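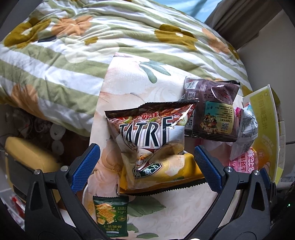
Shobha Rodrigues emailed to say I'd got the mill wrong. Wrong side of the brook, wrong owner, and probably the wrong century as well, and would I please look at the tithe map before I wrote another word about Prondgate.

So I looked at the tithe map. Took most of a morning at the record office, pencil only, coat in the locker, and she's right on two out of three. The mill was on the north bank. I had it on the south because the lane bends that way now and I'd never thought to ask whether the lane had always bent that way. It hadn't. There's a dotted line on the map where the old lane went straight down to the water, and a little plot shaped like a boot beside it marked Mill Close. No building drawn on it by then. Just pasture.

Owner. I said it belonged to the manor. The apportionment has Mill Close down as glebe, so church land, and Shobha says it was church land long before that and the manor only ever had the fishing. I can't find where she gets the fishing from but I have asked her. Will update.

Century I am holding out on for now. More below.

For anyone who's landed here without reading the last post: Prondgate is one long street, a church, a green that used to be three times the size, and a farm called Lorkine at the top end that everybody says is medieval. The name isn't on any map before the enclosure one as far as I can see. Doesn't mean it isn't old. Farm names moved about. A family gave up one place, took another, carried the name over with the cows. Which makes a mess of things if you're trying to pin a holding in a rental to a house with a postbox.

The rental is the thing I really wanted to write about and I've used up four paragraphs on the mill.

It's a manor rental, undated, one long membrane, bit of mouse damage along the bottom. I've been working off a transcript typed up years ago, no name on it, left in a folder in the parish chest. Whoever did it was careful. Square brackets where they couldn't read a word, a small query where they could but didn't like it. It gives the demesne as 100 acres of arable, and then the tenants one after another, what they hold and what they owe. Mostly pennies. Hens at Christmas. One man owes 9 days' work at harvest and his neighbour, same size of holding by the look of it, owes none at all and pays in cash. I would love to know the story there. Bad back? Good with money? An argument with the reeve?

And then, near the bottom, just before the mice, a widow called Alis who holds "a croft by the myll with the way thereto". So there was a mill standing when it was written, or at least one that people still steered by. Hence the argument over the century. Shobha thinks the rental is late, somewhere after the plague, on the grounds that so many are paying cash instead of working. I'd put it earlier. The surnames are half formed, you get "atte Broke" and "son of Thomas", and there are an awful lot of tenants on very small plots, which feels like a village with too many people in it, not too few. But I'm no palaeographer and the transcript doesn't say a thing about the handwriting. Somebody needs to go and look at the original, and I've put in a request, and been told it's out for conservation. No date for its return.

The 980 business. Several of you asked. The old parish leaflet, the yellow one in the church porch, says Prondgate was "founded in 980" and I've repeated that myself on here at least twice, sorry. I've been trying to find what it rests on. The leaflet cites an earlier leaflet. The earlier leaflet cites "a charter". Adebayo Wike went through the printed charters for me, the whole run either side of the year 1000, and there's nothing with our name on it or anything you could bend into our name. He did find an estate boundary which mentions a broad brook and a red ditch, and there is a field up at Lorkine called Reddish. Tempting. He says don't. There must be red ditches all over the county, he says, it's clay.

So for now: first mention is Domesday, one plough, some meadow, no mill listed. NO MILL. Which I should of spotted sooner and put in the last post. It doesn't settle anything, things get left out, but it does mean I can't go on calling it a Saxon mill and I've gone back and taken the word out of the heading.

Walked the north bank afterwards with the map copy in a plastic sleeve. Went in by the stile past the last bungalow. Nettles up to the elbow. There's a dip which could be a leat, running along the contour for a bit then dying out at the hedge, and a low hump at the boot end of Mill Close with a hawthorn growing out of it. Could be a mill mound. Could be where someone tipped the dredgings from the brook. No stone showing. A few bits of tile in the molehills, left where they were, as I didn't have the farmer's permission to do more than use the path.

The church side next. The north wall has a blocked doorway lower than anything else in the building, and the ground has risen so much outside that you look down at the sill. People like to call it a Devil's door. It's a door. They blocked it up when it stopped being handy or let the wind in. The stonework round the head is reused though, there's one block with a worn bit of chevron on it, set sideways, and that has come off something earlier and grander. From where? Not a big village. An arch inside, perhaps, taken down when the chancel was rebuilt.

Things I still need, if anyone has them:

The enclosure map, a decent copy. Mine has a fold straight through the green.

Anything on the fishing.

Sale particulars for Lorkine, any date. There was a framed set on the wall of the pub before it changed hands and I'm kicking myself for not copying them out.

Comments are open again, I've fixed the thing that was eating them. Shobha, the corrected sketch map will go up as soon as I've redrawn the lane. North bank. I promise.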